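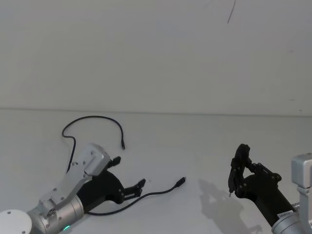 Figure 4.1 A thin black cable with a small connector at each end, lying on a pale tabletop.

Chapter 4
Keeping Stock in a Small Repair Business

In this chapter you will study how a small business decides what to keep on its shelves, how much of it, and for how long. You will learn the meaning of the terms reorder point, lead time and carrying cost, and you will use them in the exercises at the end. You need only the arithmetic from Chapter 2.

4.1 The problem of the cheap part

Students who begin to study inventory usually worry about the expensive items. This is natural. If a shop has one screen assembly that costs more than a week of rent, everybody in the shop knows where it is. The cheap parts get less attention, and for this reason they cause more trouble.

Consider the case of Groller, a repair shop for household electronics in the town of Fusatport. The shop was opened by Montri Limsakul in a former bakery, and in its first year it had 778 paid repairs. In January of the second year Limsakul went through his order book and marked every repair that had been delivered later than promised. He expected to find that the late ones were waiting for circuit boards. Only 12 were. In 17 cases the missing item was a cable, a fuse or a rubber foot, which the customer could have bought for the price of a coffee.

The customer does not see the difference. A radio which cannot be returned for lack of a fuse is as late as a radio which cannot be returned for lack of a new board. We say that the cost of a shortage does not depend on the price of the missing part. Please remember this sentence, we will come back to it in Section 4.5.

4.2 Lead time

The lead time is the number of days between the moment you place an order and the moment the goods are on your shelf and ready for use. Note the last words. A box that stands unopened behind the door is not yet stock. Somebody must open it, compare the contents with the delivery note, and put each part in its place. 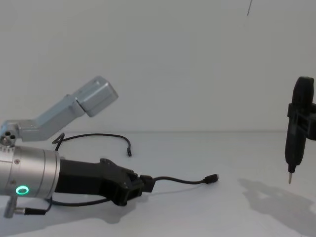
Many shops measure only the first part of this time, the part that belongs to the supplier. Groller bought most of its small parts from a wholesaler named Espinoza, and the wholesaler delivered in four days. Limsakul therefore wrote "4" in his book. But the boxes were opened only on Mondays, when the shop was quiet, and a delivery that came on a Tuesday waited six more days. The true lead time for such a box was ten days – more than double the number in the book.

When you calculate the lead time for your own exercises, always write the two parts separately:

Lead time = supplier time + receiving time

The supplier time is difficult to change. The receiving time is in your own hands, and often it can be made shorter without any expense.

4.3 The reorder point

The reorder point is the quantity at which you must place a new order. If you use two fuses per day and the lead time is ten days, you will use twenty fuses while you wait. You must order when there are still twenty fuses left. If you wait longer, you will have an empty drawer before the box is ready.

Real demand is not so regular, and therefore we add a reserve, called safety stock. How large it should be is a matter of judgment. Ruba Majali, who managed the parts room at the larger firm Silgate, used a simple rule for cheap items: she kept half of the lead time demand as a reserve. For our fuses this gives ten more, and the reorder point becomes thirty.

Majali did not use this rule for expensive parts. At one time her predecessor had bought 300 battery packs at a good discount, and a large share of them became too old to sell. Money had been tied up in them, they had taken space, and in the end there was also a fee for disposal. All of these together form the carrying cost, the subject of the next section.

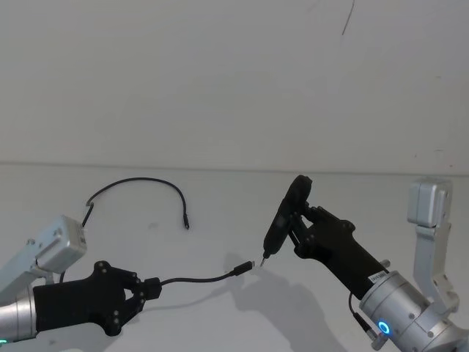 Figure 4.2 Two robot arms over a white tabletop.

Before you continue, calculate the reorder point for a part with a daily use of three pieces, a supplier time of five days and a receiving time of one day. Use the rule of Majali for the safety stock. Keep your result, as you will need it in Section 4.4.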